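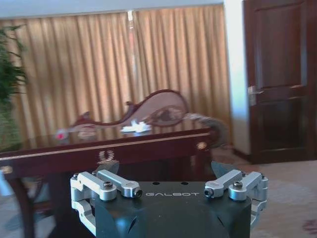

Can a robot tidy a living room yet?

It can do parts of it, slowly, and a person has to be near.

I give this answer first so that those who came only for it can go and make their tea. The rest is longer. I have been thinking about this question all through January, partly from interest and partly from laziness. I live in a flat with too many small things in it and I don't like dusting.

I should say where I speak from. I am not an engineer. I cleaned rooms for a long time, first in private houses and after that at the Elham, a hotel in Ploltum where the furniture was heavy and dark and the owner wanted to see his face in every table. Now I do the bookings and the stock in the same hotel, and I read about robots in the evening like other people read about football. So I know a little about one side and something more about the other.

When people write about household robots they nearly always choose the big jobs. Will it cook dinner? Will it iron a shirt? I understand this, the big jobs make good films. But if you have ever cleaned for money you know that the day is made of very small jobs, and most of them have no name. Take one white tissue, crumpled up, on a polished table with a long curved ornament lying behind it. What is the name of this job? In the hotel we just said "do the table". To do the table you take the tissue away, you leave the ornament where it is, and you don't put a mark on the polish. A new girl learned it in the time it takes to say it.

For a machine I think there are at least four separate questions in it, and I will go through them because each one surprised me a little.

The first is to know what is rubbish. A crumpled tissue is rubbish nearly always. But I remember a guest who had wrapped her earrings in one, and I threw it away, and I spent my lunch with my arms in a bin bag. After this I always pressed a tissue between two fingers before I dropped it. I never decided to make this a rule, my hand just did it from then on. I would like to ask somebody who builds these machines whether theirs can feel an earring through paper. From what I read, some grippers can measure how hard they are closing, and some have a kind of soft skin on the fingertips that notices pressure. Perhaps this would be enough. Perhaps it would squeeze the earring and report that it has a very successful tissue.

The second is to get hold of it. A tissue has no handle and no proper shape. It weighs almost nothing, so if you arrive badly you push it along in front of you. A person pinches it from above without thinking, with the fingertips nearly touching the table. A machine has to come down to nearly the same height, and if it comes a few millimetres too low it is touching the table with something hard.

And this is the third question, the table. I want to be fair to the engineers, but I don't believe many of them have polished a dark table. High gloss forgives nothing. A metal edge dragged for the length of a thumbnail will be there until somebody refinishes the whole top, and at the Elham the refinishing of one side table cost 300, which the owner mentioned to us every week for a year. Gloss is also difficult to look at. The curtain is in the table, the window is in the table, everything that stands on it has a second one hanging below it, upside down. We know this is reflection because we have been babies and have slapped our hands on such things. A camera has only the light. I have read that shiny surfaces and glass are among the unpleasant cases for depth cameras, and I can believe it, I have myself wiped at a reflection of a lamp for some time late in a shift.

The fourth is to leave alone what must be left alone. An ornament is there to be looked at. It has a place, and the owner of the house knows the place very exactly even if he couldn't tell you. If the arm passes over it and the elbow touches it, then the tissue is gone and you have a worse problem than a tissue.

I wrote most of this in a letter to my friend Ghazala Bukhari, who worked with me on the second floor and later trained as a physiotherapist. She answered that I was describing hands, and that people always forget the wrist. In her opinion a patient with poor fingers and a good wrist manages his kitchen much better than the opposite case. I found it interesting because the robots I see in films mostly have very simple hands, two fingers that open and close, and the cleverness is in how the arm brings them to the place. So maybe she is right and the simple hand is less of a problem than I thought. You can pick up a tissue with two fingers. You can pick up most things in a living room with two fingers, if I think about it, except a heavy vase and a cat.

Now the vacuum. Everybody says to me, but you already have a robot at home. This is true. I have a Grellov, a round one, second hand, and I have had it for 2 years. It does the floor and I am grateful. But I want to describe what I do before it starts. I lift the chairs. I take the cables from the floor. I close the door of the bathroom. I put the shoes up, and I roll back the fringe of the carpet, as it eats fringe. Then it cleans for the time it needs, and after that I put everything back and pull the hair out of its brush. I measured this once with the kitchen clock. My part took 12 minutes. To vacuum the room by myself takes not much longer.

I am not complaining! The difference is that my twelve minutes are easy minutes and my back doesn't hurt after. And it goes under the bed, where I had stopped going. But it isn't tidying. It cleans what is empty, and the work of making the room empty stays with me. When somebody sells me the machine which makes the room ready for the Grellov, I will be first in the queue.

So when do we get it? I don't know, and I have become careful with people who do know. What I can say is which films I have stopped believing. I have a small list for this, and perhaps it is useful to you:

- If the film is speeded up, I find the small number in the corner and I watch again with this in mind.
- If the table is matt and one colour and every object is bright plastic, I think well, this is a nice table.
- If I see the thing done once, I would like to see it done the next morning too, with the curtain open.
- If I can't see whether somebody holds a controller, I suppose that somebody does.

The last point makes people cross with me. There is nothing wrong with a person steering the machine, I understand this is one of the ways to teach it, and it must be tiring work. I only want to know it when I am looking. It is the difference between a boy riding a bicycle and a boy riding a bicycle with his father running behind.

What gives me hope, on the other side, is to see machines tried in ordinary rooms. A heavy curtain, a patterned carpet, a plant that leans over things, a panelled door, brown furniture that somebody has been polishing for years. Such a room is full of dark on dark, and small bright spots which mean nothing. For a long time everything I saw was done in white kitchens where no one had ever eaten. If they want to know whether the thing works they must go where the tissues are.

I also asked at Gilani, the shop in Ploltum where our hotel buys its linen and trolleys, if any hotel had asked them about robots. The man told me that they get the question often and it is always about carrying. Carry the sheets up, carry the sheets down, bring a toothbrush to room 102 at night. For carrying there are already machines you can buy, and he thought they are all right if your lift is modern. Ours is not modern. For making a bed or doing a table he had nothing in his catalogue, and he wasn't sure he wanted to be the one who explains it to the customer after the first scratch.

I think this matches what I feel. Carrying, yes, in a building with good corridors. Floors, yes, if you prepare. Picking up one light thing from a good table, next to another thing that must not move: sometimes, I think, on a good day and with patience. The whole living room, from the door to the window, with nobody watching it, I would not sign for.

Would I leave one alone with my mother's side table? I would put a cloth on the table first. Ghazala says that I also did this when she came to dinner.

Next time I will write about folding fitted sheets, since three of you asked. I have strong opinions about the corners and I am still looking for a robot film long enough to be worth discussing. If you know one at normal speed, please leave it in the comments.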